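Arkolari Table Clearing Kit, second edition: review

Posted in Kitchen and Serving Equipment

I run the dish room at a residential college in Povville, and for most of my working life the most advanced machine under my care was a conveyor dishwasher with a grudge. So when our food service manager, Gizella Bodnár, asked me to spend October finding out whether a pair of robot arms could clear and stack tableware, I said yes before she could offer it to somebody with better knees.

The Arkolari kit is sold as a software and gripper package. You supply two arms, or you rent them through the company, and Arkolari supplies the grippers, the wiring, a laptop's worth of software and a binder. The binder is 726 pages long. I have read the parts with drawings.

What you get for your money is a set of ready-made routines for plates, bowls and cups, and a way to teach it new ones by guiding the arms through the motion. There's also a planner that is supposed to keep the two arms from wanting the same bowl. Installation is extra, training is extra, and spare finger pads come in a bag priced as if somebody had knitted them.

Setup

Arkolari asks for a flat, matte table and recommends marking it out in sections, so that the person running it can call out where to put things. Masking tape is fine. Do it with a long ruler and a second person, and do it before the arms are mounted. Doing it afterward means lying across the table like a walrus, and your lines will look like mine do at home.

The teaching takes patience. The first routine I built was a plain pick and place with one dinner plate, and it took me the better part of a morning to get an approach I liked. Plates are low, wide and smooth, and a gripper has very little to get hold of. The software wants you to choose between a rim grasp and an under-edge grasp, and the binder spends a whole chapter on the difference without ever coming down on one side. Use the rim grasp. Gyula Bozsik, the installer who came over from Indton, told me that in one sentence, and I wish they had printed him instead.

Bowls are much easier. The fingers go inside the rim or over the edge, and either way there's a wall to pinch. I'd start any new operator on bowls and let them feel clever for a day. 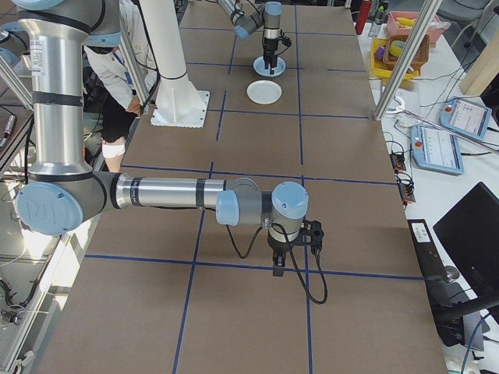
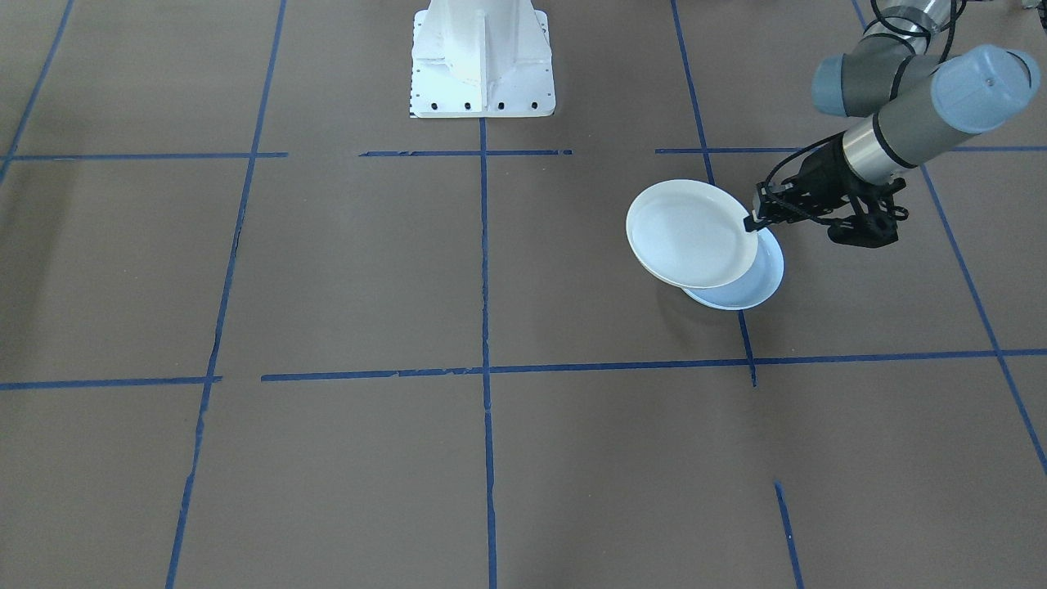
Daily use

Speed is where the brochure and I part company. Arkolari talks about keeping pace with a busy service. I kept a tally through one lunch's worth of tableware, 51 pieces, and I could have cleared the lot by hand, wiped down, and had a sandwich. The arms are smooth and unhurried. They move like somebody carrying a full cup of coffee across a carpet they don't own. If you have one tired person clearing trays at the end of a shift, this could take a share of the dull part. If you have a line of hungry undergraduates, keep the tired person.

The stack routine is the one I came to like. You can teach it to treat a couple of nested plates as one item, and you set the grip width yourself. Set it a hair too wide and the lower plate has opinions. The screen gives you a warning that says GRASP CONFIDENCE LOW, and I have started saying this to my brother-in-law when he carries furniture.

The two-arm planner is good, though cautious to the point of manners. Give both arms work near the middle of the table and one will wait for the other, and then the other will wait as well, and you can stand there a while listening to the fans. Version 2 of the planner is said to fix this. I had version 2.

Cables are my real complaint. The kit's gripper cable has a generous loop in it so the wrist can turn freely, and a generous loop will find the handle of anything tall you've left standing nearby. The optional sleeve helps a bit. It should be in the box.

Cost

The gripper and software bundle came to $2,087 a month on the plan we were quoted, arms not included. Bognár, the other supplier on our list, quoted less and offered less: one arm, no planner, and a support line that closes before our dinner service starts. I can't tell you how well theirs grips a plate, as they never got as far as sending me one to try.

Who it's for

A teaching kitchen, a test lab, or a big operation with an engineer on the payroll would get a lot out of it. The teaching tools are sound, the grippers are solid, and the support people answer the phone in a good mood. A dish room like ours would be paying for a very polite trainee. Gizella has asked for another month at the same rate and I've told her I don't mind, provided somebody else does the tape.

Three stars out of five. I'd add half a star for the stack routine and take it back off for the binder.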